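I have been putting off the desk thing since November, and last night at 10 I finally ran out of excuses. My old desk came with me from Bastgate, where I had a room so small that the desk was also the dining table and, for one bad week, the ironing board. It wobbled then and it wobbles now. I've stuffed everything under that one short leg: beer mats, a folded bus timetable, half a rubber doorstop. So the plan is a new top on new legs, and I'm doing it myself, with a budget of $200 and not a dollar over.

I did look at ready-made ones first. There's a very handsome desk called the Flendalo that I visited in the store three times like it was a sick relative. It has a cable tray! It has a little drawer that closes by itself! It also costs more than my couch did, and the drawer is too shallow for a stapler (I brought my stapler along to check, and yes, I got a look from the sales guy). So no Flendalo for me.

What I ended up with instead was a plain board from Tollora, the lumber place out past the car wash. It was $80, and they'll cut it down for you if you ask before lunch. Mine's 107 cm long now, an annoying number that I arrived at by measuring the wall, subtracting the radiator, and then subtracting a bit more in case I'd measured the wall wrong. They work in centimeters over there for some reason, and I've given up converting.
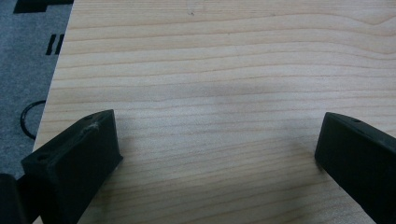 Picking a finish has taken me longer than picking the wood, which is silly, but I've gone back and forth on it every day. My first thought was a dark walnut stain, very grown-up, very library. Then I got the board home and started to like how pale it is. The grain runs in these thin wavy lines, tan on blond, and there's one tiny dark speck that I was all set to sand out and now sort of want to keep. A dark stain would bury all of that. So I'm leaning toward a clear oil, maybe two coats, and if I hate it in a year I can always go darker. You can't really go the other way without a lot of sanding and swearing.

I did a test on the offcut with three things I had in the closet. The old varnish came out yellow like a motel bathroom. The beeswax polish smelled amazing and did basically nothing. The oil, a can of Ban I bought for a cutting board ages ago, won by a mile - it warmed the color up just a little and dried without that plasticky shine. There's only an inch left in the can, so that's another trip, and another $20 or so off the budget.

The legs are still a question. I want the kind that screw into a plate, because I move a lot and I'd like this one to come apart without a fight. My downstairs neighbor says trestles, and she's probably right that they're easier, but I know myself and I'd kick them every single time I sat down. I banged my shin on a trestle in college and still have a dent.

Then there's the cables, ugh. I have a power strip, a lamp, a charger, speakers and a mystery wire I'm scared to unplug. I might drill one hole at the back and run the whole lot through it, or just stick a few clips underneath and hope. If anyone has put a hole in a nice new piece of wood and not regretted it, please tell me what size bit you used. I'm going back for the oil tomorrow and I could pick one up while I'm there.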